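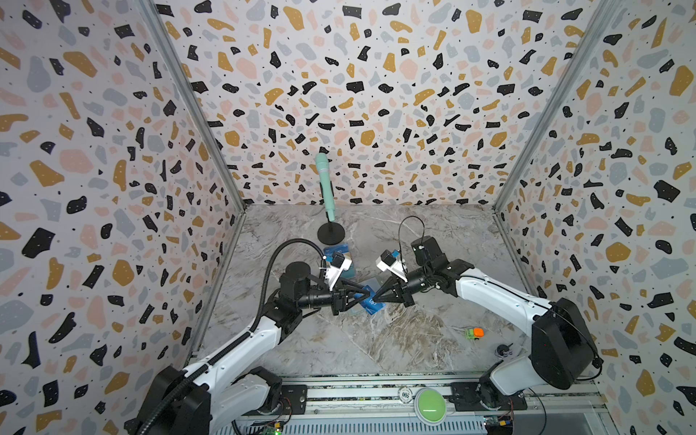

I'd been at the Wuldale lab maybe five minutes before I asked the rude question: why bother with the wild wallpaper? The lead researcher on the Dratus project laughed. She gets that one a lot.

"A plain white box makes life too easy," she told me. "We trained on plain walls until December, and then we moved one lamp and everything fell apart."

So now the walls get swapped between runs, and so do the things lying around. A toy truck, a microphone on its stand, a poker chip – none of it matters to the job, and the arms have to learn that. The job itself is a card handoff, gripper to gripper, and it's meaner than it sounds. A card is thin, it flexes, and for a moment both hands have hold of it.

"That moment is the whole paper," she said. "Who lets go first?"

Her team's method, which they call Wollell, trains on that shared grip separately from the reach. They recorded 1,371 handoffs by hand (she did 183 of them herself and says her wrists still complain!) and then tested on wall patterns the arms had never met. Out of 99 test tries, 18 failed, mostly with the giving arm opening too early.

I said that sounded pretty good. She made a face.

"It's good for cards. Ask me about envelopes."

I asked about envelopes. She changed the subject to lunch, and over sandwiches she admitted they start on those next week.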